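Section 4: Setting up the two-arm table cell at Skurthorpe

I wrote this section after putting the cell back together for the second time, so it's in the order I wish I'd had the first time round. It covers the table, the tray, the grippers and the wrist cameras. If you need the controller menus, those are in section 9, and the Kuneck software install has its own booklet in the drawer.

Before you start

You'll want a clear half hour, a set of hex keys, a soft pencil, a lint-free cloth and the crockery set (tray, plate, bowls and the grey cloth). Both arms should be parked and the drives off. Don't go by the screen for that - go and look at the lamp on the drive box.

CAUTION: Never put your hands between the fingers with the drives on, even if the arm looks asleep. These grippers close a lot faster than you'd think!

4.1 Table and rail

1. Push down on each corner of the table in turn. If it rocks, wind the foot down until it stops, then nip up the lock nut.

2. Check the bolts in the corner brackets of the rail. Snug is fine. I overtightened one in October and spent the afternoon drilling it out.

3. Wipe the wood with a barely damp cloth and let it dry. Crumbs under the tray will tip it, and then you'll be chasing a height error that isn't there.

4. Walk round the outside and look at the floor. Loose cable wants to be well away from where you'll be stepping.

4.2 Gripper fingers

1. Undo the two screws at the base of each finger and slide the finger off. Keep left and right apart - they look the same and they aren't.

2. Clean the gripping faces. I use the cloth dry for dust and a drop of washing-up liquid if they've picked up grease.

3. Refit the fingers and tighten the screws a little at a time, swapping from one to the other.

4. Power up, open the gripper fully, then close it on a strip of paper. The paper should be held evenly along the tip. If it swings, one finger is sitting proud, so take it off and start again.

Note: our spare fingers came from Haddad and needed a light rub with fine paper before they'd seat. Try them by hand first.

4.3 Wrist cameras

1. Wipe the lens with a clean bit of cloth, not the one you've just used on the fingers (yes, I've done it).

2. Jog the arm to stored position 337. That puts the camera over the table, tilted slightly, with the tray in view.

3. Look at the live picture. You want both of that arm's own fingertips showing, and enough of the tray to see where things are sitting on it. If a fingertip is missing, slacken the camera clamp, turn it a touch and try again.

4. Save the position when you're happy, then do the other arm.

4.4 Laying out the tray and trying a hold

1. Put the tray down and run the pencil lightly round its corners so you can find the spot again.

2. Set the large plate in the tray, the black bowl on the plate, and the small orange bowl beside it.

3. Drape the cloth by the top of the tray and bring the far gripper down over it at the slowest speed. Close on the cloth.

4. Bring the near arm in low over the tray and stop. Check the view from its camera.

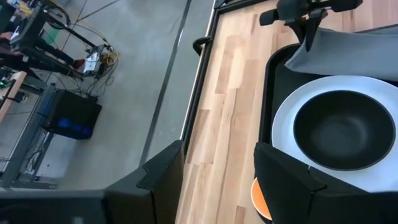

Fig. 4-2. Near wrist camera at step 4, with the far gripper pinching the grey cloth above the plate.

5. Lift the far arm by roughly 200 mm and wait. If the cloth slips, go back to 4.2 and clean the faces again before you touch the force setting.

6. Lower it, open the gripper and park both arms.

CAUTION: Keep the near arm still while the far one is moving. There's very little room between them over the tray, and the collision check doesn't know about the bowls.

Write the date and your initials in the cell log, along with anything you slackened or swapped. The Gristetham cell uses the same fingers but a different tray, so please don't copy its positions across.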